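The Business Behind the Encore

For most of its history, the Gisard label measured success by the number of records it shipped. That measure no longer tells the company what it needs to know. In the twelve months to July, touring and licensing together brought in more than recorded music for the first time, and the balance is expected to shift further.

Much of the change is credited to Hwa-young Yoon, the singer whose fourth album was supported by 137 concerts. She retained ownership of her master recordings when she signed, an unusual condition for an artist then playing rooms of 291 seats.

"We were asked to give up a share of the future," said Mieczysław Duda, who negotiated the contract for Gisard. "It was the correct decision, although it did not feel so at the time."

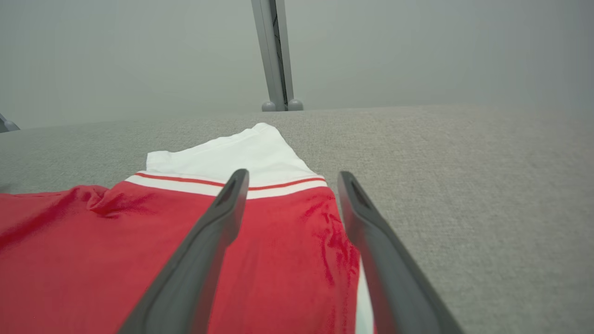 Ownership and Its Rewards

Under the agreement, Yoon licenses each album to the label for a fixed term. Rights then return to her company, Ukine, which also administers a catalog of 2909 songs by other writers. Film and television placements are handled separately through the Okonkwo agency.

The arrangement carries risk. Ukine pays its own recording costs, and a poorly received album would leave it without an advance to fall back on. Duda notes that several younger performers have requested similar terms — and that most have accepted a conventional contract after reviewing the figures.

Yoon will begin work on her next recording at the Flistier studios, with a release date to be set by Ukine.

Contact the Editors | Copyright 2018 | All rights reserved | Back to top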